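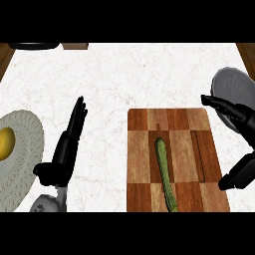
Marble countertop with a round plate, simulated kitchen.

The Tudport Film Society has completed its selection for the November season. Members reviewed 272 submissions, and 40 films will be screened at the Sandero.

The season opens on Thursday with "Udorus," a drama told almost entirely through one family's dinners. The screening begins at 7 p.m. – doors open half an hour earlier.

Six of the selected films are first features. Each will be followed by a discussion in the main hall.

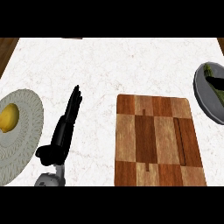
Season passes remain on sale at the box office. Passes do not guarantee a seat for opening night, which must be reserved separately.

The Nartey Prize for best screenplay will again be decided by audience ballot. Ballots are handed out at the door and must be returned before leaving the building.

The short film program runs 69 minutes and will be shown twice. Late entry is not permitted at either showing.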